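Laundry day with Mei-kuen Chiu. She sorts on the bed, always has. "Table's for eating," she says. Socks first, then cloths, then whatever fell out of a pocket.

How long does it take? "15 minutes. If I dont answer the phone."

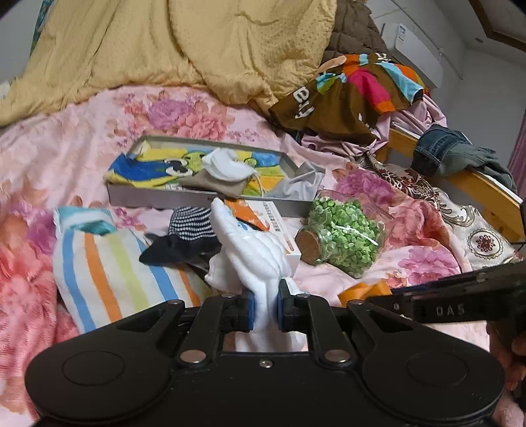 By Myrtle Pruitt
Saturday, July 13, 2024

White socks, a checked one, a striped cloth, all out on the big pink flowers. And a jar of dried peas, corked. "Goes back to the kitchen," she says. "Later."

Odd socks get 2 weeks. Then they're dust rags. "No speeches," she says, and teh pile gets smaller.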